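Home | Blog | About Me | Money Diary | Contact

Why I finally sold my bank shares (well, most of them)

So my friend Feven has been on at me for ages about having too much in one sector, and in December I gave in. I'd been sitting on bank stocks since my first real job, mainly for the dividends, and they'd grown into a silly share of my savings. A good problem, sure, but one bad earnings season and I'd be looking at a very different number!

I sold $4000 worth in 2 goes and put $3000 of it into a plain bond fund. Boring, I know. The rest is cash for now – I keep opening the app, staring at the balance and closing it again.
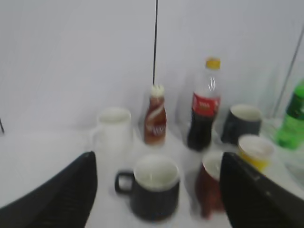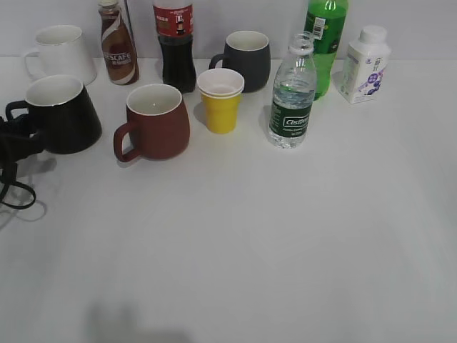
Mugs and drinks on the white table.

What surprised me was how attached I'd gotten. One of those holdings, Laltus, did nothing for three years and I still felt guilty hitting the sell button. Feven says that's exactly how people end up with a drawer full of duds. She held Mirncombe all the way down, so she should know.

The tax part wasn't as scary as I'd built it up to be. I had a loss on Dilanport that I used against some of the gain, and the form took me one evening (with snacks). I did have to hunt for my original purchase price, so please save your statements, people.

Next up is figuring out what to do with that cash. I'm leaning toward a small-company fund, but the fees are kind of annoying me – if you've found a cheap one, tell me in the comments.

3 comments | 2 shares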